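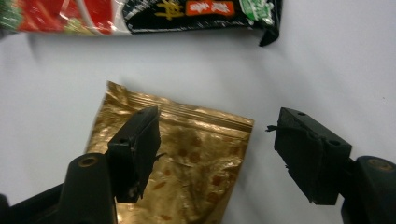
1/ Notes on flexible food packaging, mostly barrier layers and seals. I ran a small shelf-life line at Ostska and these questions keep coming up in my inbox.

2/ A snack wrapper is almost never a single material. The usual build is a printed outer film, a barrier in the middle and a sealant on the inside. The outer film takes the ink and the abuse. The sealant melts. The barrier is what you pay for.

3/ Two numbers matter on a film spec sheet: oxygen transmission rate and water vapor transmission rate. Check the test conditions before you compare suppliers. A value taken in dry air says very little about a warehouse in September.

4/ A gold or silver look tells you nothing about the barrier by itself. It can be foil laminate, metallized film, or plain metallic ink. Foil blocks light and gas very well until it gets flexed. Then you get pinholes, mostly at the folds.

5/ Metallized film flexes better and starts from a weaker barrier. For a dry cracker with a short sales cycle it's fine. For anything oily with chili in it I'd want data first. Oil finds every weak spot in a seal.

6/ Most of the failures I logged were seal failures. Film failures were rare. Typical cause: crumbs or oil in the seal area, jaw temperature drifting, or dwell time cut to get the line speed up.

7/ Zeyu Song ran a comparison for us on the Trurnden line. 500 pouches, same film, same product, two jaw settings. The cooler setting gave 29 leakers in the dye test. The hotter one gave 18, and it also gave scorched edges that purchasing didn't like.

8/ We went with the hotter setting and a longer cooling step. Scorching dropped. Line speed dropped too, and Bahman Shahbazi still brings it up.

9/ Dye test, for those who asked: cut the pouch open, clean the inside, run the dye along the seal, wait, look for channels. Cheap and slow. Vacuum bubble testing is faster but it misses fine channels if the headspace is small.

10/ On nitrogen flushing. It lowers the oxygen at the time of packing and does nothing for a bad seal afterward. I have seen a very nice residual oxygen reading on a Thursday and rancid product well before the printed date.

11/ Tear notches deserve more attention than they get. Put one too close to the seal and you have a crack starter. Too far in and people reach for scissors. Ximeng Gu moved ours by hand on the drawing three times before it was right.

12/ Orientation of the film matters here too. A film that tears clean in one direction will wander in the other. Ask the converter which way the web runs – the drawing often leaves it out.

13/ Recycling: mixed laminates are hard to recycle and most curbside programs won't take them. Mono-material structures are getting better. We trialed one from Disix. Seal window was narrow, barrier was acceptable, print quality was good.

14/ If you are starting from zero, keep 200 retained samples per film change and label them with jaw settings as well as lot number. The lot number alone won't help you in month five.

15/ Next thread is on date coding and ink adhesion. Send questions on sealant grades before then and I'll fold them in.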